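Kitchen Assistant, Part Time
Skillstead Community Kitchen, Skollthorpe
Posted 22 May 2023

Skillstead runs cooking classes and a weekday lunch service from the old Politwood building on Kwan Street. We served 3,359 lunches last year and are looking for one kitchen assistant to work with our head cook, Hui-mei Lau.

The hours are 7:30 a.m. to 1:30 p.m., 4 days a week, with Friday through Sunday off. You will set up the work tables before each class, put out trays, pans and plates for the cooks, clear and wash between sessions, and help serve lunch from noon. You will also take in the food order and put it away. There is some lifting, mostly boxes of vegetables and sacks of rice.

Raw and cooked food are kept apart at every station. Trays that have held raw meat go straight to the far sink and are washed by hand before they go in the machine. The wooden tabletops are wiped down and dried after each class, and you will be shown how we want this done.

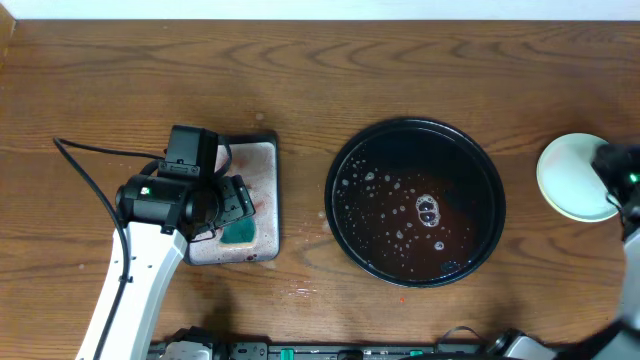
Tray, black pan and small plate on one of the tables at Skillstead.

You do not need restaurant experience. We do ask that you can be on your feet for a full shift, follow written prep lists, and arrive on time. A food handler card is required, and we will pay for the course if you do not have one. Some Cantonese or Romanian would be useful at lunch but is not required.

Pay is $1,500 a month before tax, with lunch on working days. There is a one-time payment of $800 after you finish your first six months. Aprons are provided. Please bring your own closed, non-slip shoes. The position is funded through the end of January and we expect to renew it.

To apply, send a short letter and the names of two references to Ross MacKinnon at the Skillstead office, or leave them at the front desk before 2 p.m. on any weekday. Interviews will be held in the kitchen with Ross and Hui-mei and include a paid one-hour trial. Questions about shifts can go to Nelu Neagu at the same office.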